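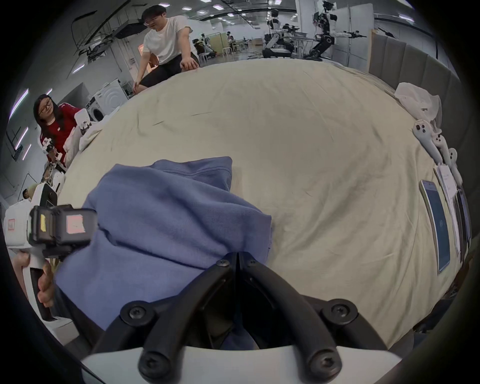
Fold it on the bed

I'm tired of being told the bed is the wrong place for laundry. Every organizing column wants a folding table. When we moved to Allum I priced one at $160, and it would have stood in the hallway collecting mail.

A bed is flat, wide and already paid for. A sweatshirt needs room for both sleeves, and the top of a dryer doesn't give you that. The usual complaint is that clean clothes end up in a heap at bedtime. Fair enough - mine did until last September, when I started washing one small load before noon.

Two people can work from opposite sides, or one can sit and do the socks. Sheets are harder and I still fold those standing up. If the bedspread is a light colour, check it for marks first and put down a towel.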